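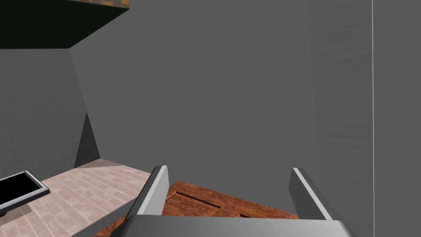 The Fifty-Third Letter

Hryhorii Hrynyshyn rented the upstairs room in Killitik in September. He told the landlady he would stay until the ferry to Lulel started running again. She said that could be 2 weeks or it could be spring, and she took his money for the month.

He had come to give a man named Pasichnyk a bundle of letters. They were from Pasichnyk's sister, 53 of them, and she had never mailed any. Hryhorii had been her neighbor for 15 years. After the funeral her son handed him the bundle and said he didn't want to know what was in it.

He didn't read them, except for the last one, which had no envelope. It was about a pear tree. She wanted to know whether it was still standing, and if it was, whether the pears were any good. She had signed it with both her names, as if her brother might not know her.

In the evenings he ate soup downstairs and listened to the landlady talk about the ferry. The company, Vikinance, had sold one boat and the other needed a part. She had known Pasichnyk years ago. He fixed clocks, she said, and he was rude to children.

"Did he have a pear tree?" Hryhorii asked.

"Everybody over there has a pear tree."

He went up and sat on the bed with his coat on. The room had a chest of drawers and he had put the letters in it on the first night, under his shirts. Now he took them out and retied the string.

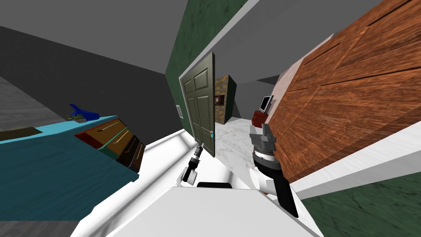
The cabinet with four drawers, and the green door standing open.

The boat left at ten past six in the morning. There were roughly 10 people on it, most of them with groceries. Hryhorii stood by the rail until his hands hurt and then went inside.

A girl at the landing in Lulel pointed him up the hill. Pasichnyk's gate was tied shut with wire. An old man came out of the shed holding a bucket and looked at him for a while.

"I've got something from your sister," Hryhorii said.

The old man put the bucket down. It was full of pears, small and spotted. He wiped his hands on his pants and started to undo the wire.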